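About us

Hello, and thanks for clicking on the page that most people skip. I'm Teodor Söderlund and I run Premdale, a little language school that teaches Swedish and Norwegian to grown-ups. We're up two flights of stairs above a bakery on Ebrahimi Street, and if you come to an evening class you'll smell tomorrow's dough before you've got your coat off.

I started out teaching in my own kitchen. I'd moved here for a job in shipping insurance (which I was bad at, and which was bad for me), and a neighbour asked if I could teach her enough Swedish to talk to her son's in-laws before the wedding. She wanted to be able to say something nice about the food and something polite about the weather. We did an hour a week with a pot of coffee between us, she told her sister, her sister told the choir, and before long I had people sitting on the stepladder because I'd run out of chairs!

The choir is still with us, by the way. They come on Thursday evenings and they are by far the loudest group in the building. If you'd like a quiet class, ask for another night.

How we teach

We talk. I know every language school says that, but I mean that you'll be speaking in the first ten minutes, badly, and so will everyone else in the room. Grammar comes in when somebody needs it. If you've just tried to tell your partner that you lost your gloves on the ferry and you've got stuck halfway, that's a very good moment to learn the past tense, and you'll remember it far better than if I'd put it on a slide.

There are never more than 9 people in a group. I've tried bigger groups and I didn't enjoy them, and neither did the quieter students, who could get through a whole evening having said "tack" and "hej då" and nothing else.

We use our own course book, called Dovow. It's a silly name. It came from a typing mistake in the very first draft and it stuck, and now there's a folder on my computer with eleven versions of the thing. The book follows a family who move into a flat and slowly meet the people on their staircase. There's a dog, a row over the laundry room, and a grandmother who says what she thinks. Students get very attached to the grandmother. I once tried to send her off to live in Gothenburg in chapter six and there was such an outcry that I had to bring her back.
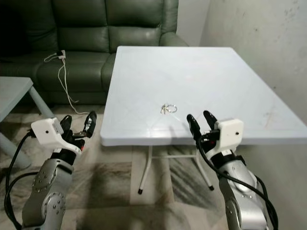
Beginners always ask me about the little words, en and ett, and how on earth you know which is which. You learn them with the thing itself, over and over, until the wrong one sounds funny. So the first lesson is all ordinary stuff you'd have at home: ett bord, en soffa, en nyckel. A bunch of keys on a white folding table will get you surprisingly far. Where are the keys? The keys are on the table. Are they your keys? No, they're my brother's, and he's in Malmö. By the end of the hour somebody has generally made up a whole burglary, and that's when I know it's going to be a good group. The Norwegian beginners do the same lesson with et bord and en nøkkel, and then they've got the extra fun of deciding whether they're going to bother with feminine nouns.

Who teaches here

There are two of us. I do the Swedish. The Norwegian side belongs to Sixten Bakke, my business partner, who grew up with one parent on each side of the border and can switch in the middle of a sentence without noticing. He's much more organised than I am. He's also the one to write to if you want an invoice, a certificate for your employer or a straight answer about your level. I tend to tell everyone they're doing brilliantly (they usually are!) and Sixten will tell you that your vowels need another month.

We do disagree about things. He likes homework and I'm a bit soft on it. He thinks people should learn to read the newspaper early on, and I'd have them listening to the radio while they do the washing-up. Over the years we've ended up with a mixture, so you'll get a short piece of reading each week and something to listen to as well, and if you only manage one of them we won't make a face.

What the courses are like

The beginners' course has a start in June and then again once the schools go back. Classes are in the evening, apart from one small lunchtime group that began with four nurses from the same ward and has never found a reason to move. You don't need any languages behind you. Plenty of our students did a bit of French at school, hated it, and were quite sure that they weren't a languages person.

After beginners there's a middle course -- this is where most people are, and where most people stay for a while -- and then a conversation group for those who can hold their own and just want to keep going. We've got someone in there preparing to move to Umeå with three cats, and a retired couple who are reading crime novels aloud to each other and bring in the words they can't find in the dictionary. Some of those words I'd rather not explain before supper.
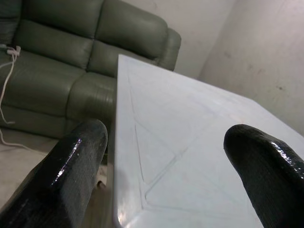 Maureen from the middle course has read this page over my shoulder and would like it known that I've left out how frightening it is to ring the bell the first time. She says she walked round the block twice before she came up, and that she'd have turned for home on the third lap if the bakery hadn't been shutting and somebody hadn't held the door for her. What she wants to tell new people is that you're allowed to sit and listen for the first half hour if that's what you need, "and then you'll get annoyed at not joining in, and that's you started."

She's quite right, and I should have said it myself. You can come and sit in on a class before you decide. There's no charge for that, and I won't ring you up afterwards to see if you've made your mind up. Just drop me a line first so that I can put out another cup.

The other bits

We're not only evening classes. We do lessons for families moving abroad, and they can be as short as a few weeks if the removal van is already booked. I like these ones a lot. The children overtake the parents in no time at all and become quite unbearable about it, and then the parents start practising in secret. One father learned all the words for his daughter's football kit in the car, at traffic lights, so that he could correct her at tea.

We also do some work with companies. Pludwood, the flooring people out by the ring road, have sent us their sales team for a few winters running, and they turn up straight from work, in their fleeces, and argue in Swedish about skirting boards. I know a great deal more about underlay than I did. If your firm would like something similar, Sixten can come to you or you can come to us. I'd say come to us, because of the buns.

Then there's the lending shelf on the landing. It began as a box of my own paperbacks and it's now 800 books, mostly novels, with a good run of cookery and far too many guides to knitting mittens. Anybody can borrow from it, student or not. Write your name in the exercise book, take what you like and bring it back when you've finished. There's a copy of a Moomin book in Norwegian that's been out since before we painted the stairs. If it's on your bedside table, I'm not cross, but there's a little girl in the Saturday family group who'd love a go at it.

What it costs and how to find us

Prices are on the courses page and Sixten keeps them up to date, so please believe that page over anything I've told you in the street. You can pay by the month. If money's tight, say so and we'll sort something out between us. It's a conversation I've had plenty of times and it isn't an awkward one.

The door is the green one to the left of the bakery window, and our bell is the top one. Do give it a good long push, as it's a lazy old thing. There isn't a lift, I'm sorry to say, so if stairs are difficult for you let us know and we'll arrange for you to have your lessons on the ground floor. The bakery lets us use the back room once they've closed, and there's an armchair in it that I'm rather jealous of.

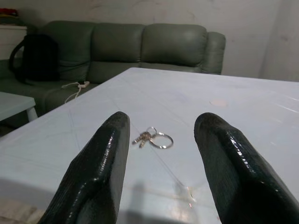

Photos on this page: Premdale

You can ring us on extension 2645 through the building's main line, and if it's after six in the evening we'll be teaching, so leave a message and speak slowly. Messages in Swedish or Norwegian are very welcome, mistakes and all. One of our beginners left me one last winter to say that she'd be late, and what she'd told me was that she was a herring. We all knew what she meant, and she got a round of applause when she came in.

Email's fine too, and the form on the contact page goes to both of us. If it's about dates or forms Sixten will answer, and if it's about which Norwegian or Swedish novel to try first you'll get rather a long reply from me.

Välkommen, and velkommen from Sixten!

Teodor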